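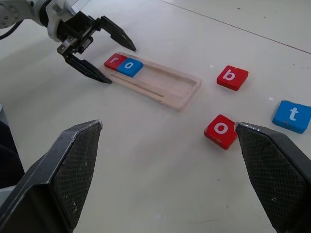 Gaps in my kid's wooden letter set, can I just buy a few?

Posted by marinomom9, September 5, 2022

Hi all! My daughter has a secondhand letter set (the kind where you slide square tiles into a slot and spell words) and we're down to one E and no S at all. Try spelling anything fun without an S! I looked at Kisutar but they only sell full sets.
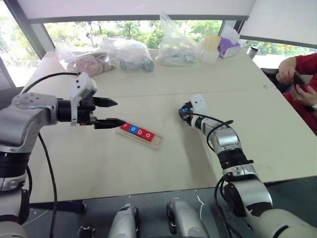 She turns five in September and I'd love to have it fixed up by then. Has anybody bought single letters, or made them?

Amrit Tremblay

Yes! I made ours. Buy plain square blanks, sand the edges a little, two coats of craft paint, then stick-on letters. Measure the slot first, please, I cut 10 of mine too wide and had to sand them all down on the porch.
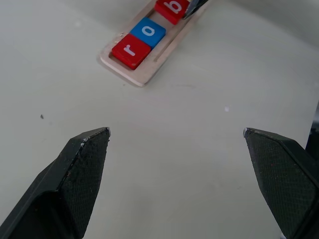
Let the paint dry overnight between coats or it gets gummy. The thrift store in Fudton has odd letters in a bin sometimes too, but the sizes are all over the place. 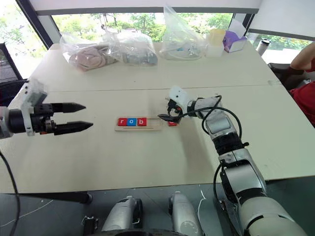 Red letter tile next to the word board

gristau_1311

just use a 5 upside down lol. or buy a second used set, mine was 8 bucks and now we have way too many Qs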